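Teaching by hand: is it worth the afternoon?

Members' newsletter, March

Several of you wrote in after the last issue asking why we had nothing to say about the new way of teaching robots by showing them. Fair enough. I had been putting it off, partly out of laziness and partly because I have sat through a good many talks on the subject and come away from most of them with a tote bag and no answers. But Teresa Zalewska offered me a morning at the Flemham workshop, with a go at the kit and no sales pitch, so I went.

The idea, for those who have managed to avoid it, is simple. Instead of writing out every movement for an arm, you do the job yourself while the movement is recorded, and then you do it again, many times over. The recordings go into a program which tries to work out what you were up to, and an arm somewhere else is supposed to be able to do the same. There are a few ways of going about the recording. You can push the arm about by its wrist. You can sit at a set of controls and drive it from a distance. Or you can leave the arm out of it and hold the gripper yourself, one in each hand, and get on with the work at a table.

Flemham does all three, though the last is what they are keen on this year.

Pushing the arm about

I started with this one, as most visitors do. It is pleasant for the first few minutes. The arm goes limp and follows you, and you feel rather clever. Then you try to put something down exactly where you want it and find that you are leaning on a machine heavier than your dog, with your elbow at an angle no physio would approve of. My placing was poor. Teresa's was good, but she has been at it for two years and she admits that she has given up trying to do anything with two arms that way.

My main doubt is that people don't move normally when they are hauling a weight around. What gets recorded is somebody hauling a weight around. If the arm then learns to move like that, I don't see what has been gained over a patient person with a keyboard.

Driving from a distance

Better, and also worse. The controls at Flemham are a pair of small arms that you move on the desk while the big ones copy you across the room. There is a lag, which everyone there says they no longer notice. I noticed it all the time. You also can't feel anything. I crushed a paper cup because I had no idea I was holding it that hard, and I then dropped the next one through trying to be gentle.

Kazimiera Jakubowski, who does most of the driving, can fold a tea towel with it. I watched her do it and it was impressive. It also took longer than the kettle. She reckons that new people need weeks before their recordings are any use, and that some never get there. This seems to me a large hole in the case. The whole appeal was supposed to be that anyone could teach the thing.

She did say that when you drive a real arm you at least know the arm can do what you are showing it. I wrote that down, and it comes up again further on.

Holding the grippers yourself

So to the favourite. You have a gripper in each hand, jaws at the front, and a marked plate on top of each. There is no arm to drag and nothing to lag behind. You squeeze, the jaws close, and you feel the object push back. I picked it up at once, and after ten minutes I was moving things from one side of the table to the other without much thought.

That ease is the selling point, and I grant it. On a good day, Kazimiera says, one person can get through 100 recordings before lunch. The set they showed me when I arrived had 358 in it, all of one packing job, and the whole lot had been done by two people.

Then I started asking questions, and the morning slowed down.

How many of the 358 were kept? Not all of them, and the answer to how many depended on whom I asked. Who decides that a recording is a bad one? Whoever made it, mostly. What counts as bad? A drop, a fumble, a long pause. Fine, but a person fumbles and recovers, and the recovery is surely the bit that a machine most needs to see. Teresa agreed with this. She said they had thrown such recordings out early on and now wished they hadn't.

The next question was the one that Kazimiera had handed me. With the grippers in your own hands you have your own shoulders, wrists and waist behind them. You twist round, reach over, step sideways. An arm bolted to a bench can't do half of it. So how much of what has been recorded is any use to the arm that has to repeat it? There is a check for this, I was told, which throws out anything the arm could not reach. I asked to see the figures for how much gets thrown out and was told that they would be sent on. They have not arrived.

I also wanted to know what happens when the table changes. Most demonstrations you see are made on one surface, under one set of lights, with the same few objects. Honier, who make a rival set of grippers, told me by email that their customers "vary the scene as a matter of course". I asked two of those customers. One moves the box about a bit. The other did not know what I meant.

A table and a box

The job I was given was the sort of thing that looks like nothing. A white table, a box with a green lid, and the grippers held low over the near edge, jaws facing each other.
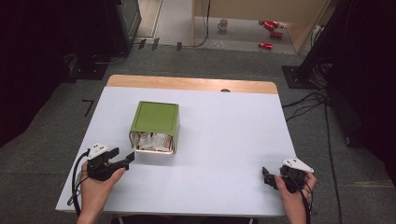 What I made of it

I would like to be won over. Anyone who has spent a weekend adjusting an arm by a hair at a time would like to be won over. And there is something to this: I learned to use the hand-held kit faster than I have learned to use any piece of workshop equipment, including the coffee machine at Granach.

But learning the kit is my side of the bargain. The machine's side is still mostly promise. I asked to see an arm do the packing job from start to finish with nobody stepping in, and I was shown 11 tries. Some were fine. In others the arm stopped short and hung there, or closed its jaws on air and carried on as though it had hold of something. Teresa did not dress this up, and I think the better of her for it. She expects the numbers to improve with more recordings. Everybody in this line of work expects that. I would like to see somebody plot it and put the plot on the wall, including the part where it goes flat.

There is the matter of the labour as well. We talk about robots taking over dull work, and here are two able people repeating a packing job from morning until lunch so that a machine may one day do it badly. Kazimiera didn't mind; she had the radio on. I would mind by the second day.

If you are thinking of trying it

Members with an arm at home have asked if they should buy a pair of grippers. My advice is to borrow first. The Stępień group has a set which goes out on loan to members, and they are good about answering the phone. Pick one small job. Write down beforehand what you would count as success, keep every recording, bad ones included, and note how long the whole business takes you from unpacking the kit to seeing the arm move. Then do the same job the old way and compare.

Send me the results whichever way they go and I will print them. I have a page set aside in the next issue, and if Flemham's missing figures turn up by then they can share it.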